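Handheld grippers for the pick-and-place project - marker tracking drops out near the table

Gasser Robotics Club forum > Student Projects
March 2019

utisach_build
Our club is doing the Kuvo challenge this term, object transfer only, no navigation. We collect the demonstrations by hand with a pair of grippers instead of driving the arms. 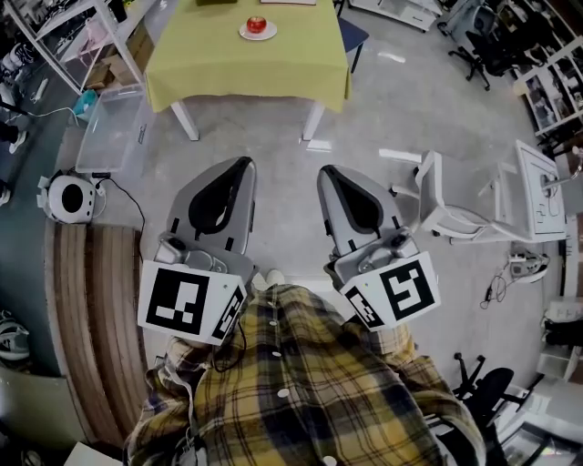
Each gripper carries a marker cube and we recover the pose from a head-mounted camera. The task at the moment is an apple on a saucer: approach, close, lift, set it back down. Tracking is fine at chest height. When the operator bends toward the table, one cube rotates far enough that the solver flips between two poses. We see it on the right-hand cube more than the left.

We have 200 demonstrations so far and the flip shows up in enough of them that I don't want to train on the set as is. Has anyone dealt with this without redesigning the mount?

cold_solder
Pose ambiguity on a single planar marker is a known problem. If only one face of the cube is resolved, you get two solutions with nearly the same reprojection error and noise picks the winner. Solve for the whole cube as one rigid body. If you're already doing that, check that the face-to-face transforms come from measurement and not from the CAD file. Ours were off by 2 mm after gluing and the joint solve was worse than the single-face one until we calibrated.

utisach_build
They come from CAD. I had assumed the print was close enough.

lathe_hours
It isn't. Prints shrink, paper markers wrinkle, people glue them slightly crooked. Calibrate the cube.

I'd also look at exposure before touching the solver. Overhead lights on a light floor will drive auto exposure down and the shaded faces go to mush. Lock it.

dropframe
Disagree with the order. Fixed exposure helps detection, and the complaint is about flips. Different failure. If the marker isn't detected you get a gap, which you can interpolate. A flip is a detected marker with a wrong answer. I would start with the temporal check: reject any pose whose rotation from the previous one is beyond what a wrist can do between two images. It takes an evening to write and it works on the data you already have.

lathe_hours
They aren't that separate. Poor contrast on the side face is how you end up with only one usable face, and then you get the ambiguity. Fix the input first.

dropframe
Fine for new recordings. It does nothing for the 200 existing ones.

cold_solder
Both, then. Filter the old data, fix the setup for April.

One more question - what do the finger openings come from? If you infer them from the images, you have a second problem once the fingertips are behind the object.

utisach_build
Logged separately over the cable, with its own timestamps. We sync by clapping the fingers shut at the start of each take.

doner_lab_ta
Check for drift on that. A clap at the start gives you the offset and says nothing about clock rate. We ran long takes at Doner and the two streams had separated visibly by the end. Clap at the start and at the end and fit a line.

How long are your takes?

utisach_build
Short, one apple lift each. I'll add the second clap anyway.

Update: I measured the cubes on a turntable and refit the face transforms. The side face on the right cube was rotated about 2 degrees against CAD. After switching to the rigid-body solve, most of the flips in the old set are gone. The rest are in takes where the operator leaned in hard and only one face was readable. The rotation check catches those. I dropped 5 takes outright.

Exposure is still on auto. I'll lock it before the next session and post detection rates.

lathe_hours
Post them with the exposure value, please. Last time someone here reported "better after locking" with no number attached.

dropframe
What threshold did you use for the rotation check?

utisach_build
2000 degrees per second, which is loose. The flips were well above it, so I didn't tune it further.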